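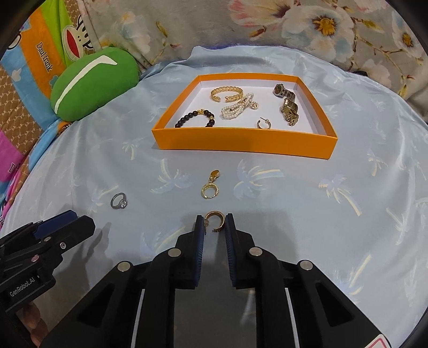

PRIDORA ASKS WHETHER A MACHINE CAN TIDY A JEWELRY BOX, GETS A QUALIFIED YES

January - Pridora, which makes grippers and the software that steers them, today released the results of its first household chores trial. The company set out to learn if a machine could be trusted with the small jobs people put off. The short answer is that you should keep your own hands for now.

The trial covered 273 attempts at putting away jewelry, using control software from Plaltent. Watches went well. Bracelets went well enough. Earrings, being thin, shiny and fond of lying flat on fabric, took up most of the staff's patience and nearly all of its coffee.

"A factory part holds still and looks like every other factory part," the company said in a statement. "A hoop earring on a bedsheet does neither."
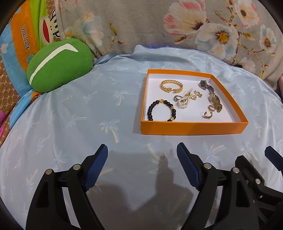
Watches, bracelets and small gold pieces in an orange box during Pridora's jewelry work.

Shop-floor results were kinder. At the Rimkutė packing plant, the same jaws sorted 1,800 Plitex clips in 50 minutes, and the line supervisor described the experience as "fine." Pridora considers this a strong endorsement.

Laundry is next, starting with a batch of 40 pillowcases. Fitted sheets are not on the schedule, and the company declined to say when they might be. Pridora has no plans to sell a home version this year and asks that people stop mailing in their tangled necklaces.

12 shares | 3 comments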